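Visit report: outdoor navigation kit, Willport grounds
Date of visit: 07/03/2018
Report prepared by Aparecida Camargo, Facilities and Estates

The visit was arranged at the invitation of Betex, which offers a navigation kit for small wheeled robots used in ground inspection. Andrade, the local supplier, attended to answer questions on price and support. Our interest is in the kit's suitability for the perimeter checks at Gristunell.

The kit comprises a camera unit, a control box and two battery packs. It is quoted at 841 pounds before fitting. The supplier was asked to explain how the kit finds its way across open ground, where there are no kerbs or markings to follow.

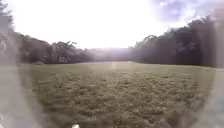
Open grassland at Willport, with tree lines to either side.

The supplier accepted that strong glare remains a difficulty and stated that revised camera settings would be issued in April. We have asked for these in writing. Path following is sold as a separate module, and the route proposed for its assessment is roughly 475 metres long.
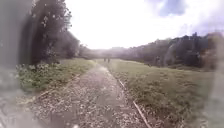 The gravel path, with wooden edging along the right-hand side.

Gristunell has similar loose surfaces, and the behaviour of the module near pedestrians must be documented before any order is placed. Andrade has offered a loan period of four weeks. It is recommended that the offer be accepted, subject to confirmation of insurance cover.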